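Osus before the tour: "We wanted to hear the room again" 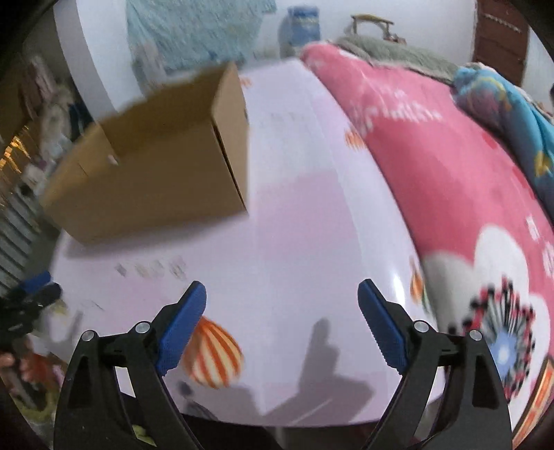
The band Osus have been playing together for long enough that they finish each other's sentences, and they also interrupt each other very much. I met the singer and the drummer in Teltville in November, in the afternoon before they went to rehearse for their concert. The other members were still on the road with the instruments. We had tea, and then a second tea, and the drummer ate most of the biscuits.

Osus are asking that their names are not printed. It was like this from the first record. "On the stage we are one thing with four heads," the singer told me. "When people know one name, they write to this one person, and the others are sad." The drummer was not in agreement. "I was never sad," he said. "I was happy that I did not have to answer."

The new album is called Đỗ. I asked how I should say it, and the singer repeated it for me until I had it nearly right. It is a family name from her mother's side, and she did not want to change the spelling for the cover, although the record shop in Teltville had asked for a simpler one. "They told me that people will not find it in the computer," she said. "I said, then they can come into the shop and ask."

The record has 37 minutes of music, and it was made in a hall with an old floor that makes noise when you walk. You can hear this floor at the start of the second song. I had thought it was an effect, but the drummer was a little offended by this. "It is my foot," he said. "I was going to the chair. We had a clean version too, and it was correct, and we did not like it."

On the last tour they played for the first time in big places, and they speak about it with mixed feelings. In Baltville there were 1654 people in the hall, a figure the drummer knows by heart because it was written on the door of the dressing room. The singer remembers mostly the delay of the sound. "I sang a line, and it came back to me from the end of the hall when I was already in the next line. It was like singing with a slow sister." They had the same set every evening, with the lights programmed to it, so it was not possible to change a song even when the public was shouting for another.

For this tour they have chosen smaller halls and they carry less with them. The lights are switched by hand. The order of the songs is decided after the sound check, and sometimes it is changed again during the evening. "We wanted to hear the room again," the singer said. "In a small room you know after one minute if the people are tired from work, or if it is raining and they have cold feet. Then you don't begin with the slow one."

I asked about the slow one, the song that closes the album and which in the recording is only voice and a very quiet drum. They have tried it in rehearsal in many ways. For a time there was a guitar in it, and for one week also a trumpet. The drummer would like to play it in the middle of the concert. The singer wants it at the end, or not at all. When I asked who will decide, they both looked at the biscuits.

There is also the matter of the old songs. Osus did not play their first single for a long time, and some listeners have been angry about it. It comes back now, in a lower key. "I wrote it when I was young and I shouted everything," the singer explained. "I cannot shout it now. I tried it at home, and the neighbour came." The drummer likes the lower version better and says that only now he understands the words. She asked him what he had thought it was about, all this time. He had thought it was about a boat.

The concert in Teltville is the first of the tour. Afterwards they go to the coast, and then back to Baltville, this time to a club where the stage is so low that the front row could put their glasses on it. The singer is nervous for this one. She has family there, and they have taken 30 tickets. "They will talk during the songs," she said. "They always talk. My aunt talks also in the church."

Then it was time for the rehearsal. The drummer put the last two biscuits in his coat, and at the door they were already discussing the slow song again. From the street I could still hear that he was for the trumpet.

The doors in Teltville open at half past seven, and Osus begin at half past eight. The album Đỗ can be bought at the concert, on vinyl and CD.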